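Geography of Small Cities, handout 4: Kerolville and its river

Okay, so last week we did ports, and I promised you somewhere smaller. Kerolville sits where the Flokon river bends twice before it reaches the flats, and if you look at your map sheet you'll see the old town is squeezed into the first bend (it floods there, more on that in a minute). I lived there for a year and I'm still fond of the place, so forgive me if I go on a bit!

The basics: the train station is on the wrong side of the river. It was built for the sugar works, long gone now, and everyone who arrives by rail has to walk over the Mészáros bridge to get to anything at all. The bridge is 373 meters long and very exposed, so hold on to your hat.

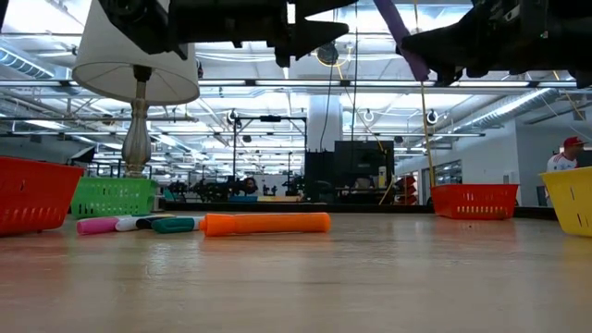

Now, the commuters. Jiton is the bigger city down the line, and rents there are a lot higher, so people live in Kerolville and work in Jiton. You can guess what that does to a town on a weekday. The bakeries open at five, the streets are dead by ten, and lunch is hard to find unless you know the place behind the fish market (get the soup). Write down "dormitory town" and put a question mark after it, we'll argue about the term in class.

The old town has 582 houses inside the former wall, and the steps up from the river quay are marked with flood levels. The highest line is well over my head.

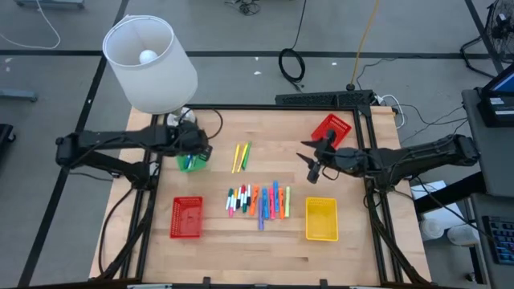 Up on the hill it's a different story. The streets are wide and straight, laid out all at once after the railroad came, and tram 9 climbs the whole way to the top. Ride it at least once if you ever visit, and sit on the left for the view of both bends.

For next time: read the chapter on river towns, then mark the station, the bridge and the tram line on your map sheet. Use pencil please, we'll be changing things when we get to the September floods.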